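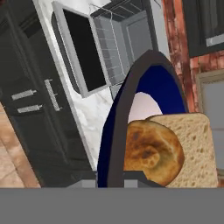
Posted in July by the Cenavach parents' page | Filed under: Days Out, Robotics Club | 8 comments

The Rostami summer robotics class holds its open afternoon on the top floor of the old telephone exchange, and the elevator was out of order. I mention this for anyone planning to go next year with a stroller. By the time I had climbed up there I was ready to be impressed by anything with a chair in front of it.

The class is for high school students, and the work this year was all done in simulation. The handout explained this in its second paragraph, which I should have read on the stairs. I had come expecting a room full of machinery and perhaps a small fire. What I found was two rows of desks, a great many monitors, and teenagers staring at kitchens.

The kitchens are the point. Each team gets a simulated one, with cabinets, a counter and the usual appliances, and a simulated arm to operate in it. The assignment is to teach the arm a household chore. The students drive it through the chore themselves first, over and over, and then train a program on the recordings and see how much of the lesson sank in. As a parent I found this approach familiar.

There were two big teams and several small ones. The big ones are called Kidow and Cloto. I asked what the names meant and got two different answers for each, so I stopped asking.

I spent most of my visit at the Kidow desk, where the chore had to do with bread and a deep blue bowl. They had both views up, the one from out in the room and the close one down by the gripper. The close view takes some getting used to. The kitchen leans over like a ferry in bad weather, and the bun is the size of a hubcap. The student at the controls didn't appear to notice. I had to look at the floor for a moment.

The drivers use a little handheld controller, and visitors were allowed a turn. I took mine. The arm in the simulation does precisely what your hand tells it to, and I learned some unwelcome things about my hand. I went for a bun and closed the gripper on the air beside it with total confidence. Then I did it again. A girl who looked to be fifteen told me that was very common, in the voice dentists use.

Every run is saved, good or bad, and somebody has to go back and label it. The target for each team was 1000 runs by the end of the course. Kidow had passed it and Cloto hadn't, and this was known throughout the room. Cloto's position was that their runs were better. Kidow's position was a printed sign with their total on it.

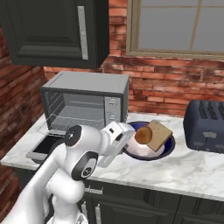 The trouble with bread, I was told, is that it comes in shapes. A bun is round and will roll if you nudge it. A slice is flat and prefers to lean on things. Put the two together in one bowl and the arm has to deal with whichever is in the way, and a program that has only ever practiced on buns will treat a slice as a very disappointing bun. The team had spent most of a week on that problem. They'd fixed it by going back and recording more slices, with everybody taking a shift, and the schedule for the shifts was still taped to the side of a monitor with several names crossed out and one of them written back in, in capitals.

At three o'clock the instructors rang a bell and the teams ran their trained programs for the crowd. This was the best part of the day. There is nothing to do during a run except watch, and the students, who had been very cool and grown-up with the visitors until then, gripped the backs of chairs. Kidow's arm went in, hesitated over the bowl for what felt like a full school year, and came up with a bun. Big cheer. On the next attempt it came up with nothing and carried the nothing carefully to where the bun was supposed to go. Bigger cheer.

Cloto had chosen to close a drawer. It closed the drawer. They let it close the drawer four times, and I will admit that by the fourth I was hoping for something to go wrong.

Afterward there was a question session. A man near the front wanted to know when one of these would be able to do his dishes. The instructor said the class ran for 8 weeks and dishes were not on the syllabus. Someone else asked why they didn't use a real arm, and the reply was that a real one has to be repaired when a beginner drives it into a countertop, while a simulated one has to be reset, and the reset is a button. I thought of my turn at the controls and kept quiet.

Practical notes. Admission is free, but there is a sign-up sheet and they do check it. The room holds 100 and gets warm once it has 100 in it. Parking behind the exchange is for permit holders, so use the lot by the library and bring coins, as the machine there won't take cards. The snack table had lemonade and pretzels. After an hour of looking at bread I would have paid good money for a sandwich.

Sign-up for the fall class opens at the end of the month, through the Rostami office on the ground floor. Beginners are welcome and no programming is needed for the first session. My son has asked to join. He wants to be on Cloto, because of the drawer.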